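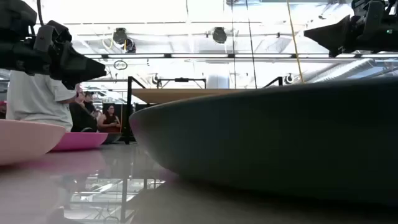 You're going to want better socks, the woman at the Clandent post office told me, before I'd even gotten my pack off. She'd heard I was walking to Abdella. I guess everybody on the road had heard by then, because a trucker had honked at me twice and yelled the name of my hometown out his window, and I'd never seen the man in my life.

I told her the socks were fine. They were not fine! I'd done 122 miles out of 700 and my left heel looked like lunch meat.

She slid a box across the counter anyway, gray wool, eight pairs, and said her mother had walked the same road the other way in 1925, carrying a hen. I asked why a hen. She said it was her mother's hen and she wasn't going to leave it with her sister.

So I bought the socks (she wouldn't throw in a pair for free, I did ask) and sat on the front step to change. It was late August and the flagpole rope kept slapping. I'd been telling people I was walking to hear their stories, which sounded great back in Bralulon when I was printing up the cards. Mostly I'd heard about bad knees and the price of feed. One guy in Drirkix talked to me for almost an hour about a culvert, and I liked him a lot, and I couldn't tell you one thing about the culvert now.

I leaned back in the door and asked her how far the hen got.

"All the way," she said. "Laid twice."

I wrote that down on the back of a card. Then I laced up, and she came out to point me toward the shortcut behind the grain elevator, and I took it, and it was a swamp. I got to the other side a little before dark with seven dry pairs left.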